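Suchbegriff eingeben Suchen
15. Mai 2023 von Rianne Vanhove

Heute ist das Schlafzimmer dran. Ich hab es so lange vor mir hergeschoben, dass mein Kaffee schon wieder kalt ist, bevor ich überhaupt angefangen hab. Wer mitmachen will: los gehts, ich schreib hier einfach nebenher mit!

Regel Nummer eins bei mir: erst der Boden, dann alles andere. Schränke machen mehr Spaß, schon klar, aber wenn ich mit dem Schrank anfange, liegt am Ende noch mehr auf dem Boden als vorher. Frag nicht, woher ich das weiß.

Tsutomu hat geschrieben, ich soll doch einfach einen Bettkasten kaufen. Hab nachgeschaut, der von Utelwood kostet 369 Euro. Dreihundertneunundsechzig! Dafür, dass ich dann Sachen in einer Kiste nicht wiederfinde statt unter dem Bett 😅

Kurze Zwischenmeldung: Das Regal hab ich trotzdem kurz abgestaubt. Ja, gegen meine eigene Regel. War auch gleich wieder zu mit Büchern, die ich "nur eben durchblättern" wollte.

So, jetzt aber wirklich. Ich sitze auf dem Boden und arbeite mich am Bett entlang. Aus der Höhe sieht so ein Zimmer ganz anders aus, man entdeckt Ecken, von denen man oben gar nichts ahnt.

Und Kabel. Warum sind das immer so viele weiße Kabel? Ich schwöre, ich hab die im September alle ordentlich zusammengebunden, mit diesen Klettbändern von Hokari. Von den Klettbändern fehlt jede Spur.

Falls jemand einen Tipp hat, wie man eine Steckdosenleiste unter dem Bett so befestigt, dass sie beim Saugen nicht ständig im Weg liegt – her damit! Ans helle Holz vom Rahmen will ich nichts schrauben, das Bett soll noch einen Umzug überleben.
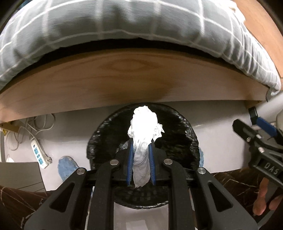 Die Schuhe kommen jedenfalls in den Flur. Alle. Auch die hellblauen, die ich ständig anhab und die trotzdem immer halb unterm Bett landen. Im Flur steht ja extra die Bank von Ellery, auf der bisher nur Post liegt.

Weiße Tücher gehen alle in die Kochwäsche, da diskutier ich nicht mehr. Die karierte Matratzenauflage ist morgen dran, die braucht auf der Leine ewig.

Pause jetzt, neuer Kaffee. Danach die braunen Stoffsachen, die falte ich immer zuletzt. Schreibt mir mal, womit ihr anfangt: Boden oder Schrank?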